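Part 3: Moving your customer records into Gotari

Welcome back! By now you should have Gotari Contacts installed on the office computer and your own sign-in working. If either of those is still on your list, please go back to Part 2 first, and don't feel bad about it — we'd all like to skip ahead to the good part.

Before you begin

Set aside a quiet hour or so. The import runs by itself once it gets going, but it will stop now and then to ask you something, and it waits very patiently until you answer. Make sure that everyone else has signed out of Gotari, including anyone who signed in from home and forgot.

You will need:

Your contact list, saved as a CSV file
An administrator sign-in
The Stestex add-on, if you plan to bring in old invoices along with the names

Caution: Make a full backup of your old list and keep it somewhere other than the computer you are working on. Once an import has been approved, Gotari can't put merged records back the way they were.

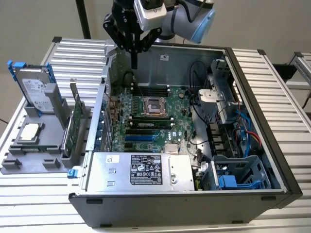
Importing the file

1. Sign in as an administrator and open Settings, then Data, then Bring In Records.

2. Click Choose File and pick your CSV. Gotari reads the first row as column names, so if your list starts straight off with a customer, add a row of headings at the top and save it again.

3. Match the columns. Gotari makes a guess for each one and is usually pretty close, but do look over the phone numbers, where "Work" and "Main" are easily swapped. Any column you don't want can be set to Leave Out.

4. Choose a batch size. The standard setting is 225 records at a time, and most offices are happy with it. You can go as high as 400 if nothing else is running on the computer.

5. Click Test Run. Nothing is saved at this stage, so go ahead and try it as many times as you like! 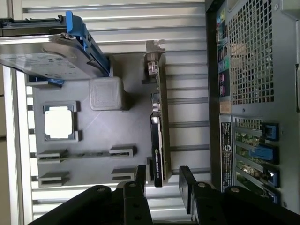 Open computer case with the gripper in front

6. Read the test report. Rows marked in yellow will come in with something missing (a zip code, say), and rows marked in red will not come in at all. You can fix them right there on the screen or go back to your file and start from step 2.

7. When you're satisfied, click Approve and Import. Please leave the window open until you see the green check mark.

Note: When Analyn Aquino on our support desk helped the Dimaculangan office move over, their list had 1558 rows, and 636 of them were repeats built up over years of typing the same people in again. If your test report shows a great many repeats, you are in good company. Work through the Grusum matching screen, described next, before you approve anything.

Cleaning up repeated names

The Grusum screen puts two records side by side and asks whether they belong to the same customer. Click Same, Different, or Ask Me Later. If you click Same, choose which address and phone number to keep. The notes from both records are always kept, with the older ones underneath.

Take particular care with families and with businesses that share a front desk. Two people at one phone number are still two people, and Gotari will suggest joining them anyway.
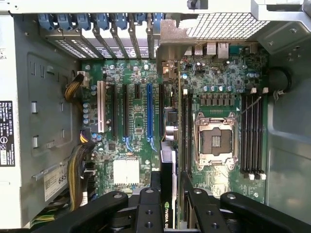

Motherboard with the CPU socket open and the memory slots empty

If the import stops

A message reading "Waiting for file" nearly always means the CSV is still open in your spreadsheet program. Close it there, come back to Gotari, and click Try Again. The import picks up at the last finished batch, so you won't get doubles.

For anything else, write down the number at the bottom of the message and send it to the support desk with a copy of your test report. Jhun Yap and Ayodele Osagie look after import questions, and they would much sooner hear from you early than have you struggle along alone.

Next: Part 4, Sharing the calendar with your team

Section last revised 9/29/23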